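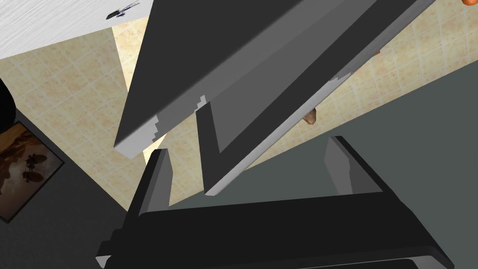

Oisín Flanagan wants to know why his voice sounded so strange in his bedroom on the day his family moved in, and why it went back to normal a week later.

The short answer is that rooms change sounds. The longer answer starts with air.

What is a sound?

When you talk, you make the air shake. The shaking spreads out from your mouth in every direction. When it gets to someone's ear, it shakes a thin skin inside called the eardrum, and that person hears you.

Sound is fast. It crosses a classroom in a tiny part of a second. Light is much faster, so you see lightning before you hear the thunder.

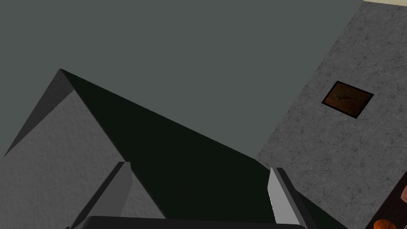 Sound keeps going until it hits something. Then a few things can happen. Some of it bounces off, a bit like a ball. Some of it soaks in and turns into a very small amount of heat. Some of it may go right through, and that is how you hear the TV from the next room.

Echoes

An echo is a sound that bounces back late enough for you to hear it twice. Stand 84 feet from the side of a big building and clap once. The sound has to go there and back – 168 feet in all – and you should hear a second, quieter clap.

Stand close to the same building and the echo seems to disappear. The sound still bounces, but it comes back so soon that your brain mixes it with the first clap.
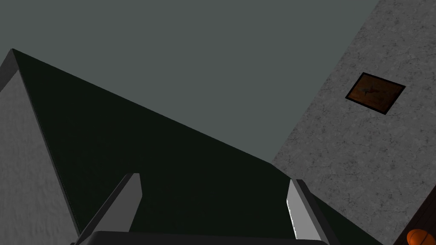

In a room, the walls are close, so you don't usually hear a clear echo. You hear many small bounces on top of each other. This is called reverberation (say it: ree-ver-ber-AY-shun). A gym has a lot of it. A closet full of coats has almost none.

Hard and soft
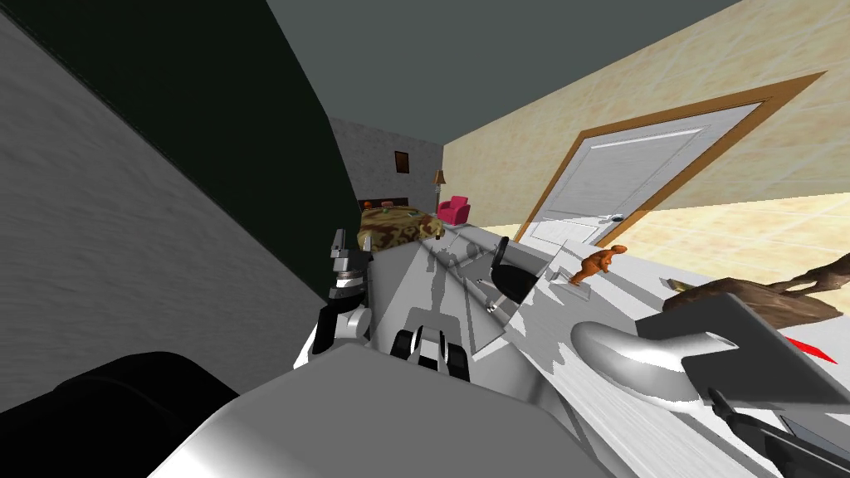 Hard things bounce sound and soft things soak it up. Curtains, rugs and pillows are full of tiny spaces where the shaking air gets stuck. In a room like the one in the picture, the bed would soak up a good share of the sound, while the gray stucco wall on the left would send most of it back. A speckled finish like that has bumps too small to make much difference to a voice.

So Oisín's room was bare on the first day, and his voice bounced all over it. Then in came the mattress, the rug and the clothes.

Try it

Clap in your bathroom, then clap in your bedroom. Which clap lasts longer? Now hang two big towels in the bathroom and clap again.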